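Visit to the Tranari Paper Mill Open Day

Members of the Stergiou Local History Society attended the annual open day at the Tranari paper mill, near Nustville, on Sunday, December 14, 2025. The party travelled by coach and was received at the main gate by Angeliki Zervas, the mill's production manager, who gave a short safety talk before the doors were opened to the public.

The mill stands on the east bank of the river Gidov and employs 158 people across two shifts. It makes paper for schoolbooks, envelopes and local printing firms. Visitors were taken round in groups of eight, each with a guide drawn from the day shift. Ear protection was provided and had to be worn in the machine hall at all times.

The tour began in the pulping house, where baled waste paper is broken up in warm water and passed through a series of screens. Staples, tape and book glue are taken out at this stage. Members with an interest in old ledgers asked whether bound volumes could be treated in the same way, and were told that the covers must first be removed by hand.

From there the groups moved on to the machine hall. The wet end was running at a reduced speed for the day, which allowed visitors to watch the sheet form on the wire and pass into the presses. Nektarios Nikolaidis, the shift foreman, explained how the weight of the paper is checked and showed samples from 80 grams up to 200 grams per square metre. The heaviest grade is used for the covers of exercise books.

The finishing room was of particular interest to those members who had worked in the trade. Two of the older guillotines have been kept in use for short orders, and a hand-counting bench is still laid out beside them. Christos Sfakianakis, who retired from the room in May, returned to show how a ream was once fanned, counted and wrapped.

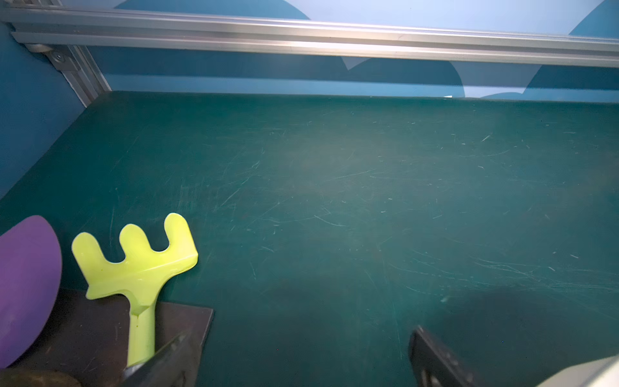 By Eirini Chrysikopoulos, Visits Secretary

After a light lunch in the canteen, the Society was shown the mill archive by Antigoni Karagiannis. It holds 205 order books, together with wage sheets, maps of the river frontage and a fine set of watermark drawings. The order books are in sound condition, although several of the maps have suffered from damp and are to be repaired next year. Members may consult the archive by appointment, and requests should be sent in writing to the mill office.

The Society wishes to thank the management and staff at Tranari for their hospitality. The coach left the gate at four o'clock. Members who have not yet paid their fare are asked to do so at the next meeting.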